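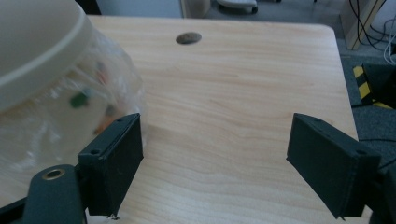

3 min read

Print | E-mail this thread

1/ Finished the Cilby Press anthology last night, the one with ghost stories set along a single river. I said in February I would post notes when I got to the end, so I'm putting them in one thread.

2/ The book is called Pulerbridge, after the town all the stories pass through. It has 12 stories by different writers and runs to 198 pages. Most of them can be read in one sitting.

3/ The writers were clearly given the same map. The lock, the mill and the closed railway station turn up again and again, and they stay in the same place each time. I checked a few against each other and found no slips.

4/ The opening story is the weakest. It spends six pages on how the town was founded and then rushes the haunting. If you get stuck there, skip to the second one and come back later. You won't lose anything you need.

5/ The second one, "Low Water," is the best in the book. A woman rents the lock house for the winter and keeps finding the gates open in the morning. It is told in short diary entries, and the gaps between dates do most of the work.

6/ "The Clultmont Train" is the one people seem to be quoting. I liked it, with one complaint. The last paragraph explains who the passenger was, and I had worked that out two pages earlier - I think most readers will.

7/ Only 4 of the stories are really frightening. The rest are closer to sad, and a couple are funny. If you want a horror collection, this is probably the wrong book. If you like old-fashioned ghost stories with a lot of weather in them, it should suit you.

8/ Zerouali is the ferry company in the book, and it shows up in the background of nearly every story. Tickets, a painted sign, a late boat. In the ninth story you find out what happened to the ferry. Read that one after the others, even if you jump around with the rest.

9/ A note on the print copy. The type is small and the inside margins are tight, so I had to hold it flat to read the ends of the lines. The e-book is easier on the eyes but the map is too small to be any use.

10/ There are short notes from the writers at the back. Read them last. Two of them give away endings.

11/ Overall I'd give it four out of five. I plan to reread "Low Water" and the ninth story. I would not go back to the opener.

12/ Next up is a long novel, 941 pages, so don't expect another thread for a while.

Print | E-mail this thread

Comments (4)

millpond_reader
I gave up during the first story. Will try starting with the second.

tansy44
Disagree on the train one. I didn't guess the passenger at all and was glad of the last paragraph.

oldshelf
Does the map come as a foldout or is it just on a page?

tansy44
@oldshelf Just a page, right after the contents.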